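The Long Way to Teach a Robot to Tidy Up

The pitch at Koravmont is simple enough to fit on a napkin. Show a machine enough examples of a chore and it will pick up the general idea, the way a kid does. The company wants 3000 recorded examples of table clearing before it starts training the next version of its system, which it calls Clomero. When I visited in August, it had 795.

I went in doubtful and came out a little more so.

The work itself is slow, and it is far more human than the videos on the company's website suggest. An operator guides the arms through a job: pick up the tape, set it down, reach for the bottle. Cameras and joint sensors record all of it. Then the items get moved around and the whole thing starts over. A good attempt takes 44 seconds. A bad one takes a lot longer, and what to do with the bad ones is still being argued over. Keep them, and the system may learn to fumble. Toss them, and it never sees a mistake being fixed. 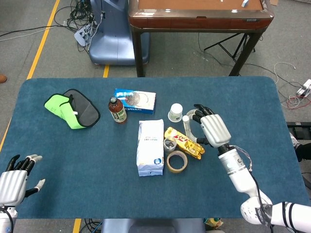 ROBOTICS | DATA

Clutter is supposed to be the point. A snack wrapper crinkles and shifts, a clear cup is hard for a camera to pick out, and a roll of masking tape can be grabbed several ways. Put a paper bag and a cardboard box next to them and you have something closer to a real kitchen table than the colored blocks that labs leaned on for years. I'll give them that much.

But it is still one table with one mat on it. My own kitchen has bad light, a wobbly chair and mail that gets piled on top of everything. Koravmont says variety will come later, when a second site called Avotiņš opens and its operators bring in their own household junk. Maybe so. "Later" does a lot of work in this business.

Then there is the question of what gets counted. The company reports examples collected, a number that only goes up. I asked how often Clomero finishes the job by itself on objects it has never handled, and got a long answer about how hard that is to measure. Corport, a warehouse firm that tried an early version, ran it for 2 weeks and went back to its old sorting line. Koravmont calls that a useful trial – Corport didn't call it anything, at least not to me.

None of this makes the recordings worthless. Somebody has to find out whether piling up examples gets you to a useful machine, and that means a lot of people guiding a lot of arms toward a lot of cups. I would just like to see the test results printed next to the totals.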